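Sellirer Trail 6 handheld navigator
Article no. 3413

The Trail 6 is the small navigator from Sellirer for walkers, cyclists and people who map paths for their club. It receives the satellites, shows your position on the map and writes down the track of your walk. It is the follower of the Trail 5 and uses the same belt clip, so you can keep your old one.

The most asked question we receive is about computers. The Trail 6 connects by the supplied USB cable and is shown on the desktop as a normal disk, on Mac as well as on Windows. You open the disk, go into the folder Tracks and copy the files where you want. They are saved as GPX, which almost every map program can read.

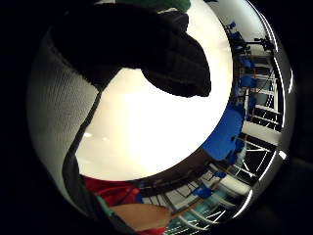
For maps you have two possibilities. The base map is already inside, but it is simple and has only the larger roads and rivers. For footpaths and height lines we advise the Nitside map set, which is sold separately on a memory card. Please put in the card before you switch on the device, otherwise the map is not found and you must start again.

Reception under trees is better than with the Trail 5. In a deep valley it can still take some minutes until the first position comes. It helps to stand still and to hold the device flat during this time.

Technical details
Weight with battery: 159 g
Battery: Li-ion, can be changed by the user
Buttons: 5, usable with gloves
Connection: USB
Track format: GPX
Languages: English, German, Italian, French

In the box
Navigator, battery, USB cable, belt clip, short guide on paper. The full manual is a PDF on the device itself.

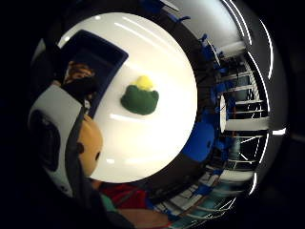

Soft green plush with a yellow top, on a glossy white surface.

Accessories
Nitside map card
Tinari handlebar holder
Spare battery
Screen film, two pieces

The Tinari holder fits the Trail 6 and the Trail 5, but not the older models with the round back.

Delivery and returns
In stock. Orders which reach us before 2 p.m. leave our store the same day. In December please count with a longer delivery. You can send the device back if the seal of the map card is not opened. For repairs, write to us first and mention the serial number, you find it under the battery.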